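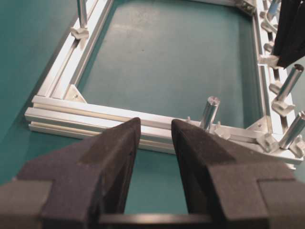 An aluminium frame on a green work surface.

The Last Bus to Diltthorpe

When I came to the bus shelter in Sasham it was already dark, and an old woman was sitting there with a cake on her knees. The cake was in a glass dish with a plate over it. I said good evening and she moved her bag so that I could sit.

"You are going to Diltthorpe," she said.

I said yes. There was only one bus at this hour, so it was not a difficult guess.

It was November and I had lived in the country for two winters. I worked in the kitchen of a small hotel, and on my free evenings I went to Diltthorpe, where there was a library which stayed open late. I read the newspapers there, and sometimes I read nothing and only sat near the radiator. My landlady believed that I had a sweetheart. I let her believe it, because it made her kinder to me at breakfast.

The rain began. The roof of the shelter had a hole in one corner and the water fell through it into a paint tin that somebody had put there. We listened to the tin.

"Do you like lemon?" the woman asked.

"Yes, very much."

"Then you will be sorry. It is caraway."

I did not know this word. I asked her to say it again, and she said it slowly, and I wrote it in the little book that I carried in those days. She watched me write.

"You have spelled it with a K," she said.

I changed it. She told me that the cake was for her sister, who lived over the chemist's in Diltthorpe and had not spoken to her for six years. The quarrel was about a field. Their father had left it to both of them, and one wished to sell and the other wished to keep, and in the end it was sold to the Brokell dairy and each of them received half of the money and lost the whole of the other. She told it without any anger, as you tell the way to the post office.

"And now she has invited you?" I asked.

"No."

The tin was nearly full. I got up and emptied it in the grass and put it back. My sleeve got wet to the elbow.

"She was always fond of caraway," the woman said. "I never could bear it. I have not even tasted this one. For all I know I left out the sugar."

I said that surely she would remember the sugar.

"I was thinking about other things."

A car passed, and then a man with a dog, who looked at us and said the bus was late, and went on. I thought about my own brother. He had a shop at home, called Tjoa like our grandfather's shop before it, and we had not quarrelled at all. We had only stopped writing. First I owed him a letter, and then so much time had gone that one letter was not enough, it would have to be a very good letter, and I did not have such a letter in me. I had told this to no one. I found that I was telling it to the woman with the cake.

She did not give me advice. She lifted the plate a little and looked in the dish, and put the plate back.

"Have you got a knife?" she said.

I had a small one, for the kitchen, wrapped in a cloth. She cut a slice from the side, very thin, and divided it in two pieces, and we ate. It was dry and it tasted a little of soap — later I learned that caraway often does, to those who did not grow up with it. But the sugar was there.

"Well?" she said.

"It is good."

"It's horrible," she said, and she looked pleased. "It is just how she makes it."

She turned the dish so that the cut side was towards her coat. Then the lights of the bus came round the corner by the church, and I put out my arm, and she stood up with the cake held in front of her in both hands. She could not reach her purse, so I paid 50 pence for her, and she told the driver that I was a thief of cake and must be put off at the first farm.

We sat on different sides, because of the dish, which needed a seat for itself. At Diltthorpe she got down before me. I saw that there was a light over the chemist's, and that she stopped on the pavement under it and did not ring the bell.

The library was warm. I took a sheet of paper from the back of my little book, and I wrote on it the date in my own language, and then my brother's name, and then that it was raining, and that I had learned a new word.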